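Zadetti Tabletop Cell Safety and Setup Kit

Item no. ZD-235
Made by Zadetti. Sold and supported by Jullow.

Availability: in stock
Sold as: one kit per robot cell
Manual: printed, English

Overview

The Tabletop Cell Safety and Setup Kit is for labs, classrooms and small shops that run one collaborative arm at an ordinary table. It contains the floor marking, signs, log sheets and written procedures needed to set up the cell, check it before each session and hand it over to the next operator. It does not contain a robot, a controller or a hand.

Most of the published guidance on collaborative robots is written with a factory floor in mind. The general requirements in ISO 10218 and the contact guidance in ISO/TS 15066 still apply to a small cell, but a person setting up beside a table has to work out what they mean for a tablecloth, a row of cups and a co-worker who wants to reach in and straighten something. The procedure book in this kit covers that work. It is a working aid and does not replace the standards, the arm maker's manual or your own risk assessment.

What is in the kit

Procedure book, spiral bound, with a risk assessment form at the back
Floor tape, yellow and black, two rolls
Table edge markers, set of 6
Door signs, "Robot in use" and "Robot stopped – ask before entering"
Stop button label plates, set of 3
Session log pad
Object sheet pad
Lockout tag with cable tie
Storage case

Setting up the cell

Start with the table. It should stand on the floor without rocking, and any locking casters should be locked. If a cloth is used, fasten it on the underside on all four sides. A cloth that slides will move every object on it at once, and a hanging corner can be caught by the hand on a low pass. Pull the cloth flat before fastening it.

Set the background next. Curtains and screens must hang clear of the arm through its full working range, including the elbow. Check this at reduced speed with one person at the stop button and one person watching the curtain. Tie back any loose panel. Uprights and stands count as fixed obstacles and go on the cell drawing, even if they have never been touched.

Mark the reach of the arm on the floor with the yellow and black tape. The line shows the farthest point that any part of the arm or hand can get to, with the hand fitted. If you change to a longer hand, lift the tape and measure again. The table edge markers show where an operator may place objects from without crossing the line.

Objects on the table

Light household and office items are common in handling work, and they cause more stopped sessions than heavy parts do. Paper cups crush. Booklets curl at the corners. Glossy packets slide when touched at one end. The object sheet has one row for each item, with space for what it is, which way up it starts, how it may be held and the grip force limit to be used.
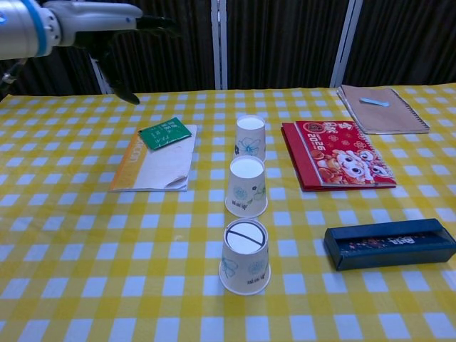 Fill in the object sheet before the arm is powered, and keep it at the operator's station. Record stacked or overlapping items as a group, and write down which one is on top. Cups placed upside down should be entered that way, as the rim and the base take load differently. Anything with a sharp edge, a glass part, a battery or liquid inside needs its own line in the risk assessment.

Do not add an item during a session because it happens to be nearby. Stop, enter it on the sheet, and start again. Phones, keys and drinks belonging to the operators stay off the table at all times.

Hands and fingers

The hand is assessed together with the arm. An arm that is suited to shared work can still carry a hand that pinches, and long fingers reach past the point that people tend to watch. Our procedure asks for the following before a hand is approved for use in the cell:

The mounting screws are tightened to the hand maker's value and the date is written on the log.
The fingertips have no burrs, cracks or lifted covers.
The weight and center of mass of the hand are entered in the controller.
The effect of losing power is known. Some hands open, some hold, and the sheet must say which.
Dark fingers are checked against the background from the operator's position. If the operator cannot easily see the tips, change the lighting or the background, or put light tape on the finger where it does not affect the grip.

The last point was added to the book after site visits by Niamh Nic Giolla of Jullow, who found black fingers working in front of black cloth at several customers. The arm was easy to see and the part closest to the objects was not.

Before each session

The daily check is on the inside cover of the book and takes a few minutes.

1. Walk the taped line and remove anything left inside it.
2. Press each stop button and confirm that the arm stops. Reset.
3. Check that the speed and force limits match the sheet.
4. Look at the cloth, curtain and cables.
5. Compare the table with the object sheet.
6. Run the first motion at reduced speed with the table clear.
7. Place the objects, step back over the line, and sign the log.

Resetting objects by hand is the point where people get closest to the arm. The arm must be in a protective stop or parked at its rest position before anyone reaches over the table. A pause in the program does not count as a stop – the arm can move when the pause ends. The person who reaches in is also the person who restarts.

Roles

The book names two roles. The operator runs the session and stays within reach of a stop button. The cell owner signs the risk assessment, approves changes and keeps the logs. In a small group both can be the same person, but changes to force limits should still be read by someone else before they are used. Sample forms in the book were completed by Kwabena Kpodo and Tamara Bratu for a one-arm cell at Ninitz and can be used as a guide to how much detail is expected.

Specifications

Arms covered: one fixed arm per kit, table, floor or frame mounted
Not covered: mobile bases, two-arm cells, cutting or heated tools
Tape width: 3 in
Log pad: 235 sheets
Refill packs: log pad, object sheets and tape are sold separately
Book revision: Jul 11, 2020

Ordering and support

Order by item number through Jullow or from Niven, our distributor for schools. Niven orders placed in February ship with the following term's stock. Owners of the earlier book can exchange it at no charge by sending in the back cover.

Questions about filling in the forms go to Sudheer Palaniappan, extension 1916. Quotes for more than one cell are handled by Anselmo Salcedo. Please have the make of the arm and the hand ready, along with a sketch of the table and the taped line.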